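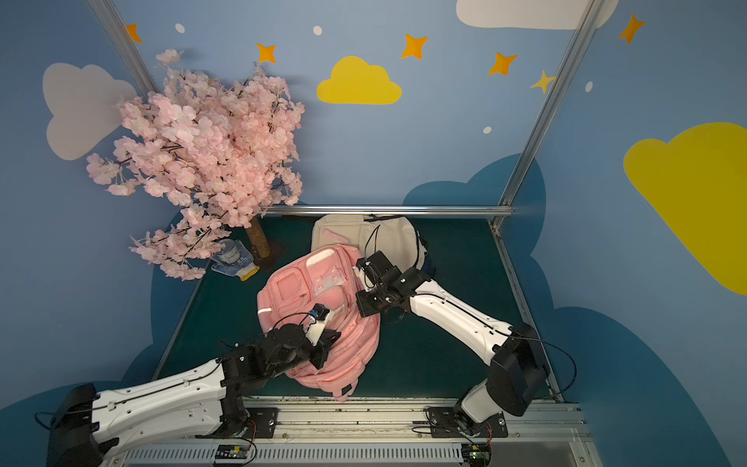
Pink backpack, front upwards, with the cream backpack behind it.

Soft Bags and Small Luggage
Handout 7: Looking over a backpack on the table

What this handout covers

Last time we dealt with patterns and panels. Now we turn to the finished bag, and how to look it over when it is lying on a table with nothing in it. You will do this for your own sample in the practical, and again for the bag you bring from home. The written report is due at the end of March.

Please read the notes on pockets before you come. The terms in bold on the slides are the same ones used here, except that I now say "front panel" where the older slides say "face".

Laying the bag down

A soft backpack has very little shape of its own. Stood on its base it leans, and hung from its handle it stretches, so most checks are done lying down. Put the bag on its back with the front upwards. The shoulder straps then go underneath or out to the side. Either will do for a first look, but a strap trapped underneath lifts one side and makes a straight seam look crooked. If you intend to measure, bring both straps out.

The pink backpack in the first picture is lying on its back, and it is rumpled. The lower part is bunched and the cloth falls in folds towards the front of the table. In that state you can say where the pocket is and what it is made with, but you should not write down a height or a width. Smooth the bag from the middle outwards with a flat hand. Don't pull at the corners, as a light cloth will give on the bias and you will record a bag larger than the real one.

Order of work for the practical:

1. Empty every pocket, including the inside one.
2. Close all the zips.
3. Lay the bag on its back and free the straps.
4. Smooth the front panel.
5. Note the pockets, then the trims, then the handle and straps.
6. Turn the bag over and repeat for the back panel.
7. Weigh the bag last.

A note on step 2. Several people last year left the main zip open and then described the front panel as uneven. An open zip lets the top edge slump. Close it first and look again.

Pockets

Front pockets on small backpacks come in a few common forms. The plain patch pocket is one piece of cloth sewn on three sides. The zipped pocket may be flat or may have a gusset, which gives it depth. A window pocket has a clear plastic panel let into the front, so that a card or a picture can be seen.

The pink backpack has a window of the last sort, near the top centre. Clear plastic needs its own line in your report. Record whether it is scratched, whether it has clouded, and how its edge is held. Plastic sewn with short stitches can tear along the needle holes, in the same way that a stamp tears along its perforations. We use a longer stitch on the Kang samples and bind the edge with tape. Fidska bind theirs with the body cloth, and the corners come out bulky. You will handle both and should say which you prefer and why.

For a zipped pocket, record the length of the opening, the colour of the tape and the type of pull. Run the slider from one end to the other twice. If it catches, mark the place on your sketch. It is usually at a corner or where the lining is loose. 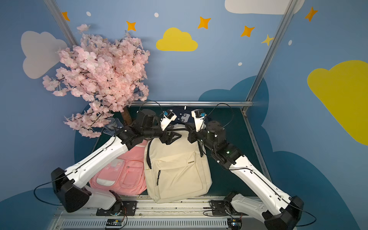

Eun-ji Ko

The cream backpack has a zipped front pocket, with a black pull hanging down from the zip. A small dark label near the top of the pocket reads FASHION. A label of this sort tells you nothing about the maker, the size or the material. Copy the wording exactly into your report under "Labels", and then look inside for a sewn-in care label. If you find none, write "none found".

Contrast also belongs in your notes. On a cream bag a black pull and a black shoulder strap stand out sharply, and the eye goes to them before it goes to the shape of the bag. On the pink bag the panels are light pink and white, so the joins are softer to look at, and there are small decorative patches on it as well. Neither is better. In the report, give the body colour first and then each trim colour, with its position. "Cream with black" is too short. "Cream body, black shoulder strap, black pull on front pocket" is what I am after.

Light colours and dark colours

Cream and pale pink show dirt early, mostly on the base, the bottom corners and the part of the back panel that rubs against a coat. Check these under a window if you can. Ceiling lights of the kind we have in the workroom are yellowish and hide grey marks on cream cloth.

Dark trims next to pale cloth bring a second matter, which is dye rub. Press a damp white cloth on the dark strap for 30 seconds and look at it. Then do the same where the strap meets the body. Sternura webbing has been clean in every test we have run in this room. The unbranded webbing in the blue tray has not, and I would like you to test a piece of it so that you know what a poor result looks like. Write your name on the test cloth and pin it to your sheet.

Never lay a pale bag under a dark one when either is damp. Dry bags can be put together without harm for the length of a class. In the second picture the pink backpack is to the left of the cream one and partly beneath it. For storage over the holidays we put tissue between them.

Reflective strips

A small reflective strip shows on the left side of the pink backpack. "Left" in our reports means left as you look at the front panel. It is the other way round for the person wearing the bag, and mixing the two is the most common mistake in this exercise. If you want to give the wearer's side, write "wearer's left" in full.

Check a strip for cracking by bending it gently over your finger. Look at the stitching at both ends. A strip held by one row of stitches along the middle will lift at its edges and catch on things.

Handles

The carrying handle at the top takes more sudden load than any other part. People grab a bag by it off a hook or out of a car. Look for a box stitch or a bar tack at each end, and see whether the ends are caught into a seam or simply laid on top of the cloth. Tug it firmly with one hand while the other holds the top of the back panel. You should hear nothing.

For the load test we hang the filled bag by the handle for 2 hours and measure how far the top edge has dropped. I will set this up before the class. Please don't lift the bags down to show each other.

Weight

An empty child's or day backpack in the sizes we handle comes to around 500 grams, and a stiffened one is heavier. Use the flat scales by the sink. Fold the straps onto the bag so that they don't touch the bench, and take the reading once the figure has settled. If your bag has a removable stiffener in the base, weigh it with the stiffener in and again with it out, and give both.

What to hand in

A sketch of the front panel and a sketch of the back panel, each with the pockets and trims labelled. Pencil is fine. Photographs may go with the sketches but not in place of them.

A list of materials, as far as you can tell them by eye and hand. If you can't tell, write "unknown woven cloth" or "unknown plastic" and leave it there. Guesses lose marks and gaps don't.

The dye rub result, with the cloth attached.

One paragraph on what you would change about the bag and how you would cut the new pieces. Refer to the pattern sheets from the Hitis folder if your change affects the gusset. Those who missed the gusset class can borrow my worked copy, which is in the top drawer with the spare zip pulls.

For next time

Read the section on linings in the course pack, up to the drawings of the drop-in lining. Bring small scissors, a seam ripper and an old bag that you are willing to take apart. It doesn't have to be a backpack, but it should have at least one zip and a lining. Lunch bags and pencil cases are too small to be of much use.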